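Two Kinds of Tired

March 26, 2025
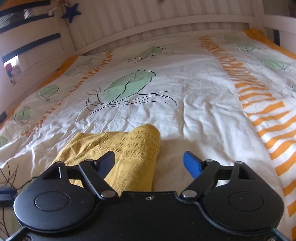

Yeshi Belay wrote in after last month's item on iron to say that we had made anemia sound like something you fix with a steak. She has had low iron on and off since college, she has eaten a great many steaks, and she would like it known that her ferritin did not care. Could we please run something on what happens after the blood test, when you are sent home with a bottle of pills and the words "take these"?

Fair enough. We did rather lean on the steak.

Iron deficiency is one of those conditions that hides inside ordinary life. You're tired, but you have a job. You're cold, but it's winter. You get out of breath on the stairs, and you make a private vow about the gym and do nothing. Plenty of people go along like this for years. Some of them chew ice by the tray and think of it as a personality trait. (A craving for ice is a well-known sign of low iron. If you are crunching as you read this, mention it to your doctor.)

The usual first test is a blood count, which looks at your hemoglobin. Ferritin, which gives an idea of how much iron you have in storage, may need to be asked for by name. You can have a hemoglobin reading that passes and a storage cupboard that is close to bare. Ferritin can also look better than it is when you have an infection or inflammation, so one number on one day doesn't always settle things.

Then come the pills. Yeshi's complaint, and it's a common one, is that they came with almost no instructions. A few things worth asking your pharmacist:

Whether you can take them every other day. Some studies suggest the body absorbs iron better with a day off in between, and your stomach may send a thank-you note.

What to keep them away from. Coffee, tea, milk, calcium tablets and antacids all get in the way. This rules out most of what the average person has put in her mouth by nine in the morning, so plenty of people move the pill to later in the day.

Whether it mixes with your other medicines. Thyroid pills and certain antibiotics are the ones that come up most, and they need a gap of several hours.

What it will do to your bathroom habits. Constipation is likely, dark stools are normal, and you'd much prefer to hear both of those in advance. Black, sticky, tarry stools are a different matter and deserve a phone call.

Give it time. Many people feel better within a few weeks, but filling the stores back up usually takes months, and stopping the day you feel human again is how you end up back at the start. Yeshi has done this 3 times. She is not proud of it, she says, but she is consistent.

The larger question is why the iron went missing in the first place. Heavy periods are a very common cause, and a lot of women have been told theirs are normal by people who never asked a follow-up question. Pregnancy is another. So are celiac disease, stomach surgery and slow bleeding somewhere in the gut, and that last one is why men, and women past menopause, shouldn't be waved off with a supplement and a smile. If the pills don't work or can't be tolerated, iron can be given through a vein. It's worth raising if you've been stuck for a while.

And please don't start taking iron just in case. Too much of it does harm, some people inherit a tendency to store it up, and a child who gets into the bottle can be in serious trouble very fast. Keep it up high with the lid on.

The Fletley clinic is holding an evening talk on anemia and blood tests, led by nurse Obsa Teshome, in the downstairs meeting room at the Poduval Center. Bring your last lab results if you have them and he'll show you which line is which. There will be coffee – take your pill some other time.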